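Home Tickets Knowledge Base Status Log in

Wire bundle task: left/right demos drift apart, success rate claim not reproducible
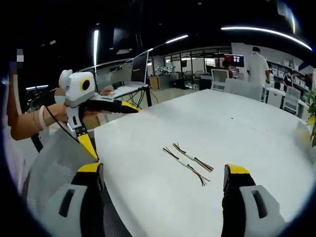 Opened by Judit Gál, 15th April

Reopening this. It was closed with "collect more demonstrations" and I don't accept that as a fix. We have 3294 demonstrations of the wire bundle task. If the answer is always more, I'd like somebody to say what number would make them admit it wasn't the count.

Short version of the complaint: the policy trained on our hand-held gripper demos goes for the right bundle, gets its jaws to the right general place, and then closes on nothing or on the loose ends. It has been sold to me as a data volume problem, a lighting problem and an operator problem. I have looked into all three and I believe one of them, partly.

Setup, for whoever picks this up. White table, glossy top. Short bundles of thin colored wires, joined near the middle with a small white connector. Two bundles on the table per episode, lying more or less parallel. The operator holds a gripper in each hand, picks up one bundle by the joint, hands it across and puts it down at the other end of the table. Pema is our name for the recording software. Stendberg supplies the grippers. Antal is the training pipeline.

What I was told, and what I found

1. "The lights are reflecting off the table."

They are. You can see the strips in the tabletop in nearly every episode. But they were there in September too, on the same table, when the foam block task trained fine on the same camera settings. I laid a matte sheet over the table anyway and recorded 30 new episodes. Replay error at the grasp did not change by anything I'd care to defend. If you want to argue the white connector is hard to find on a white table, that's a different argument, and I'd listen to it. Nobody has made it.

2. "Operators are sloppy."

Some are. I watched 24 episodes start to finish, picked by script so I couldn't choose the bad ones. People grab the joint, miss it, back off and grab again. Pema marks all of these as good as long as the bundle ends up at the far side. So the policy is being taught that missing is a normal part of picking up a wire. I raised this in the first version of the ticket and was told the model "learns to recover." Maybe it does. What I see on the arm is the miss and no recovery.

Filtering out the re-grabs helped a little. It did not fix the offset, so it stays on the list as a contributing cause.

3. "Not enough data."

See above. I also trained on a random 900 and on the full set. The curves look different and the arm does the same thing. It closes to the side of the joint, and the side depends on which hand is doing the picking. An error with a direction to it doesn't sound like starvation to me.

4. "It works in the demo video."

It works in the demo video with one bundle on the table, picked up with the right hand, from a pose I recognize from the training set. I'd ask that we stop linking to that video as evidence.

What I think it is

The two grippers don't agree with each other about where they are. Each one tracks its own pose from its own camera, and Pema lines the two up once at the start of a session. After that it trusts them. On foam blocks you would never notice, the block is bigger than the error. On a joint this small you notice at once.

Test: I put both grippers tip to tip on the same mark at the start of a session, recorded as usual, then put them back on the mark at the end without resetting anything. They no longer reported the same spot. I repeated it with the order of the hands swapped and got the same kind of gap. I repeated it with a fresh alignment before each episode and the gap mostly went away.

I'm not claiming that's the whole story. I'm claiming it's the only one of the explanations so far that predicts which side the arm misses on.

Support reply (Pevham desk)

Thanks for the detail. Session alignment is considered stable for normal session lengths. Please confirm firmware on both units matches, check that the lenses are clean, and make sure nobody is walking around in view of the cameras during recording. Moving people can affect tracking.

Judit Gál

Firmware matches. Lenses are clean. I do not control whether people walk through an office, and neither will any customer. If tracking needs an empty room, that should be in the manual, and it isn't. Also, "normal session lengths" is not a number. What is it?

Support reply (Pevham desk)

We don't have a published figure. Engineering suggests realigning "periodically."

Judit Gál

Then I'll write down what I'm doing and you can tell me if it's wrong.

— Realign both grippers on the table mark before each episode. It's slow and the operators hate it.
— Repeat the mark check after each episode. If the two poses disagree, the episode goes in a separate folder and Antal doesn't read it.
— Reject episodes where the jaws close and reopen before the lift. This is a script on our side; Pema has no setting for it.
— Retrain on the new set only. No mixing with the old 3294 until we have a way to tell which of them drifted, and so far we don't.

First run on the new set: left-hand picks are better, closing on the joint more often than on the loose ends. Right-hand picks are about where they were. I've had one training run that looked good by luck before, so I want a second seed and somebody other than me scoring it before the word "resolved" goes anywhere near this ticket.

Still open:

Is the time offset between the two video streams fixed, or does it drift as well? The logs only give it once per session, same as the alignment.

Can Pema write the raw pose for each hand, before it merges them? I asked for this in the first ticket.

Who decided the success check looks only at where the bundle ends up?

Status: open, waiting on vendor

Last updated by Judit Gál after second retrain was queued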